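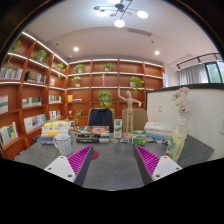

Why do things on a desk end up in piles?

A desk is flat and close to our hands, so it is the easiest place to put something down. We put down one book, then another book on top of it, and soon there is a pile. A pile takes less room than the same books lying side by side.

Every desk is a small map of the person who works there. If you look at it slowly, you can learn what is read, what is drunk and what is only there to be nice to look at.

What is on a desk?

Let us take a big dark gray desk. It has a stack of books with a pale yellow cover on top, and another stack in the middle with dark spines. The spine is the narrow side of the book, where the pages are held together. When books lie flat, the spines can be read like a list, but you must tilt your head a little. Try it at home!

There is a white mug with a small blue pattern, and a small red round coaster. A coaster is a little mat for a cup. It keeps hot or wet cups away from the desk. Many desks have rings on them from cups, and once a ring has gone into the wood it is hard to take out.

There is a white vase too, with pale pink and white flowers. They are artificial, so they need no water. They do need dusting. A soft dry paintbrush is good for this job.

Who is the wooden person?

It is called a mannequin, or an artist's figure. It stands on a round base, and it can hold one arm high in the air for as long as you like. A real friend would be tired after a few minutes! Artists use a mannequin to see how a body bends. The head, arms and legs have joints, like your shoulders and knees.

You can draw one like this. First make an oval for the head. Then draw lines for the arms and legs, and small circles for the joints. After this, draw the round parts over the lines. Change one arm and draw it again -- you will see that the whole figure looks different.

Where do the books live?

The best home for a book is a shelf. Built-in shelves are fixed to the wall, so they don't move when you pull out a heavy book. Some have a strip of light along the edge of each shelf, and the whole wall seems to glow.

In the reading room at Gillness there are 3000 books. If each shelf holds 30 books, how many shelves are needed? The answer is 100. At the smaller Dasier library there are 900 books, so 30 shelves are enough.

How can I tidy my own desk?

Take a cloth and a box, and begin at one corner.

Put all the books in one place, the biggest at the bottom. A pile of 9 books is high enough, and 7 is better if they are thick.
Put loose papers together and tap the edges on the desk until they are straight.
Carry food and packets to the kitchen.
Wipe the empty part with the cloth, then move the things over and wipe the other part.
Keep one thing that you only like to look at. It can be a flower, a stone or a wooden figure.

Then push in your chair, so that the next person can walk past.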